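# Woller Atton kitchen kit, version 3: review

The Atton kit is a software package for people who want to know whether an arm can do kitchen chores before they buy the arm. It contains a simulated kitchen, a set of household tasks, a trained control policy for each, and scoring tools. I ran it through September on a single workstation. Ngọc Tạ repeated the runs on a second machine, and our results agreed closely enough that I have not listed them separately.

Setup took one morning. The installer is clean, but the manual still refers to menu names from version 2, and the physics settings are split across two files. Edem Tetteh found that changing the time step in one file leaves the other untouched - the program gives no warning.

The most useful tasks are those involving hinged doors. Contact is modeled well. A gripper that meets the door off center will slip, and a pull in the wrong direction loads the wrist joint in a believable way. Older kits let the fingers stick to whatever they touched, which produced high scores and taught us very little.
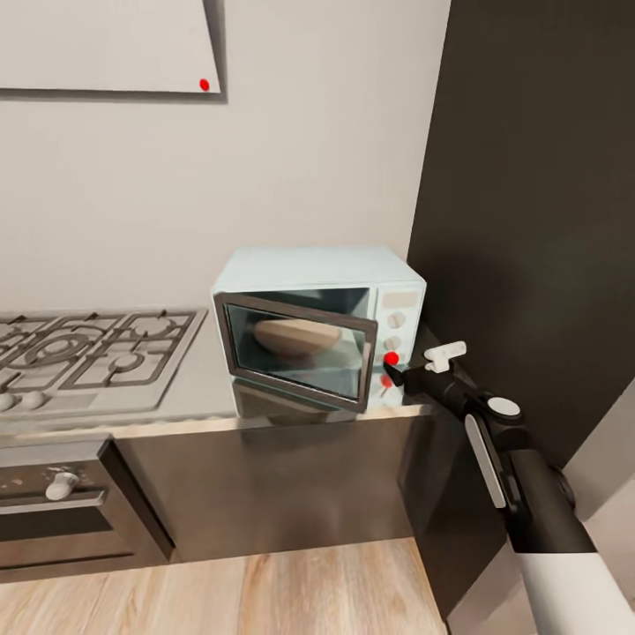 Door tasks were run 13 times each with the supplied policy and small changes to the starting pose. Closing the microwave failed 3 times. Opening it from fully shut failed 6 times, mostly on the approach. Once the fingers were placed correctly, the rest of the motion was smooth. It was also slow, and anyone used to doing this by hand will find it hard to watch.

Turning a knob is weaker. The policy overshoots, corrects, and overshoots again. Phong Sầm tuned the gains for an afternoon and got a modest improvement on the stove knobs, with no change on the smaller dials.

Liquids are absent. So are cloths, food residue, and anything that bends, and these make up a large share of kitchen work. Wiping a counter is listed as a task, but it scores only the path of the tool.

As evidence on the wider question, the kit supports a narrow answer. A machine can work a door under known conditions, with a failure rate I would not accept from a dishwasher. I would not extend that to a real kitchen without hardware trials.

**Good:** contact model, scoring logs, stable over long runs.

**Poor:** manual, knob tasks, no soft materials.

Recommended for labs and for product teams comparing control methods. Buyers looking for a forecast of what a home robot will do should wait for version 4.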